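Puesto de teleoperación y percepción, revisión antes de arrancar. Mesa de la ventana, sábado, turno de mañana. Repasa: yo. Firma después: Anca Buzatu.

1. Parada de emergencia por software: OK. La disparé tres veces desde el terminal y una desde el mando, y el planificador soltó el control en todas. (¡Por fin!)

2. Watchdog del controlador: OK con comentario. Sigue puesto en 20 ms, como lo dejó Radu Filip. Yo lo subiría un pelín, pero no lo toco sin hablarlo con él.

3. Límites de velocidad y par: OK. Cargan del perfil Leson y no del de Dernellow, que es el que nos dio guerra en diciembre.

4. Registro de percepción: PENDIENTE. De 4000 fotogramas se guardaron 3657, y los que faltan caen casi todos al reiniciar el nodo. Me huele a la cola de escritura, le abro incidencia hoy mismo.

5. Detección de cajas: OK a medias. Las mates las clava, con las de cartón muy saturado la máscara se come el borde cuando entra luz de la ventana. Habría que bajar la persiana o fijar la exposición, yo prefiero lo segundo.

6. Zona muerta de los sticks: OK, recalibrada.

7. Cables y objetos en la mesa: REVISAR. Cable negro por delante, y el frasco y la maceta gris, a la pared, por favor.

8. Versión desplegada: 389, la misma que en Claltstead.

No se mueve nada en automático hasta cerrar el punto 4. En manual, sin problema.

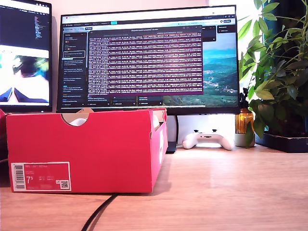

Puntos 5 y 7: caja roja de la talla 7.5, cable y mando sobre la mesa.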